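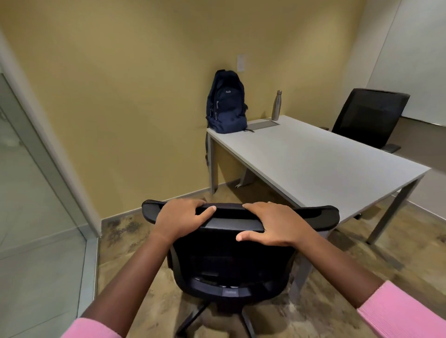 "What does it do when it isn't sure?" asked the woman from the county paper.

"It stops and waits for a person," said Engelbert Eder.

He had been told to keep his answers short. The open day at Raltcombe had been running since nine, and the morning tour had suffered from an answer of his that took in the history of the servo motor, the price of aluminum, and his brother-in-law. Dulce Ocampo, who ran the demonstrations and most of what surrounded them, had taken him aside afterward and shown him the schedule. Then she had shown him his name on it, and how little space it took up.

"And how long does it wait?" said the woman from the paper.

Engelbert looked at Dulce. Dulce looked at the machine.

"As long as it needs to," said Dulce.

The machine was called the Wostau, after the town where its designer had once been stuck for a night without a train. It was meant to tidy meeting rooms. You let it in after the meeting, and it put the chairs back under the desk, and in time, according to the brochure, it would also do cups. The brochure had been written by someone in Mistitz who had never seen it with a cup.

Twelve visitors stood along the wall with their lanyards on. A chair had been left in the middle of the floor at what Dulce considered a natural angle. She had tried several.

"Wostau," she said, in the clear voice she kept for it. "Tidy."

The machine rolled forward, raised both arms, and took hold of the chair by the top of its back. There was a small murmur. An elderly man near the door, who had come for the sandwiches and been swept up in the tour, said it was holding the thing like a shopping cart.

"That's the learned grip," said Engelbert. "We recorded people doing it. Week after week of people pushing chairs. I did 680 myself."

"Chairs?"

"Pushes. It was mostly the same chair."

The machine pushed. The chair traveled a short way toward the desk, turned gently on its casters, and came to rest facing the visitors, as if it had been asked to say a few words. The Wostau let go. It studied the result. Then it took hold again, turned the chair around, and pushed it back to where it had started.

"Is that tidy?" asked the woman from the paper.

"It's reconsidering," said Dulce.

"We've had 524 clean runs in this building," said Engelbert, who could feel an answer coming on. "The floor's different over at Tapia, though, and the casters they use there – "

"Engelbert," said Dulce.

The Wostau had lowered its arms. A little amber light came on at its shoulder, and it stood quite still with its head tilted toward the chair. The visitors waited politely. Somebody's phone buzzed and was put away. In the corridor, the second tour could be heard arriving early and being told about the restrooms.

"So this would be it not being sure," said the woman from the paper, writing.

"Yes."

"And now it's waiting for a person."

"Yes."

"Which person?"

This had been discussed. There had been 2 meetings about it, both held in this room, and after both of them the chairs had been left out. Mistitz felt it should be whoever was nearest. Dulce felt it should be a trained operator, meaning her, and had asked for a raise on the strength of it. Engelbert had felt several things and had been asked to put them in an email.

The elderly man walked out from the wall. He handed his plate to Engelbert, took the chair by the top of its back, and pushed it under the desk. It went in on the first try. He gave it a pat and came back for his plate.

The amber light went green. The Wostau raised its arms about an inch and lowered them again.

"Task complete," it said, in Dulce's clear voice, which she had recorded over a lunch hour with a cold.

There was applause. It was hard to tell who it was for, and the elderly man bowed slightly to be on the safe side.

"How much do they cost?" he asked.

"Four – " said Engelbert.

"It's 4,000 a year, with support," said Dulce.

"And what's the support?"

Dulce explained that it was a person who came when it wasn't sure. The man thought this over while he finished his sandwich. He said he was free most afternoons, and that he could do cups.

She wrote his number on the back of the schedule, in the space beside Engelbert's name. Then she pulled the chair out again, set it at its natural angle, stood back, moved it a little to the left, and went to let in the second tour.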